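School > Departments > Instrumental Music > About Us

About the Kavimmont School Band Program

The Kavimmont band program serves students in grades six through twelve. We have 105 students enrolled this year in four groups: Beginning Band, Concert Band, Jazz Band and Marching Band. No audition is needed for the first two. Jazz Band auditions are held in June, and students who play bass, piano or guitar may try out even if they are not in another group.

Beginning Band meets every day during second period. Concert Band meets during fourth period and plays a winter concert, a spring concert and the district festival. Marching Band rehearses after school from August through the last home football game. Students who play a fall sport can still march, and the coaches and the band staff work out the practice schedule together.

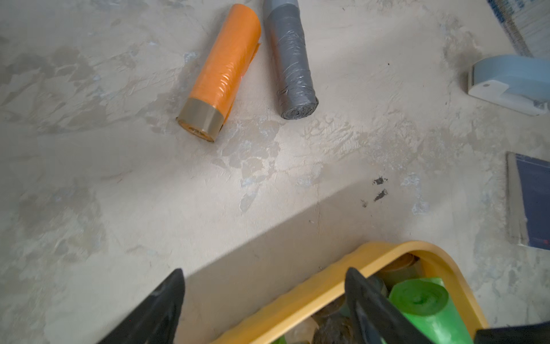
Kyung-hwa Ok wrote to us that her daughter came into Beginning Band unable to read a note and was playing second clarinet in Concert Band a year and a half later. She added that the lessons before school made the difference, and that she wished she had known about them sooner.

Those lessons are free and run in the Holzer Room, next to the main rehearsal hall. Sign up on the sheet outside the band office. Students may take up to 2 lessons a week.

The school owns 80 instruments that families can borrow, mostly low brass, low woodwinds and percussion. Flutes, clarinets and trumpets are usually rented from a local shop. If renting is a problem, talk to the band director and we will find an instrument. Reeds, valve oil and method books are the family's responsibility.

Our concerts are held in the Iver Auditorium, which has 222 seats. Tickets are free for students and can be picked up at the front office the week before each concert. Doors open half an hour before the music starts. Players report to the rehearsal hall one hour early in concert black.

Uniforms for Marching Band are fitted in August. Shoes and gloves are ordered through the band office and are billed separately.

Page updated May 25, 2024

This site uses cookies to remember your settings. Accept | Decline

Kavimmont School Band Program | Contact the Band Office | Back to top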